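Notebook, June, Saturday

Thermal paste storage check, continued. Hellwig compound, tubes from the Jurkwood delivery, held in the cabinet at 7 °C. Birgit Albers pulled 8 tubes and weighed the separated oil from each. Two showed a clear oil ring at the nozzle. The others were clean. Both bad tubes had been stored nozzle up, so orientation goes on the sheet as a variable from now on.

Bake of the spread samples: 135 minutes on the Woston plate, glass slides, no clamp load. Edge creep up to 2 mm on the samples from the bad tubes. Lornix scale drifted again during the second weighing - re-zeroed and repeated the whole set.
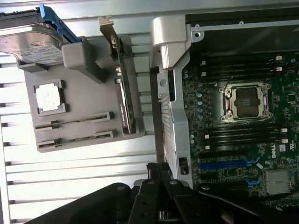 Dell board, CPU socket empty, memory slots either side.

Spread pattern is still the weak point of the method. Slides are flat and a real lid is not, so the creep figures will not carry over directly. Heike Rieger wants a repeat under clamp load before we write anything up.

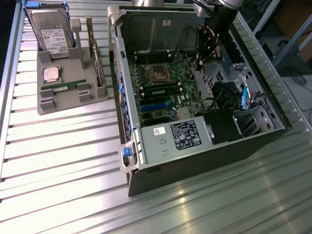
Clamp load needs a rigid base. The present plywood base bows when the screws are tightened and the slide ends lift. A slotted aluminum table like the one with the open tower on it would take the clamps directly, with T-nuts in the channels. Check channel width before ordering nuts.

Open: second weighing of the nozzle-down tubes, new zero log for the scale.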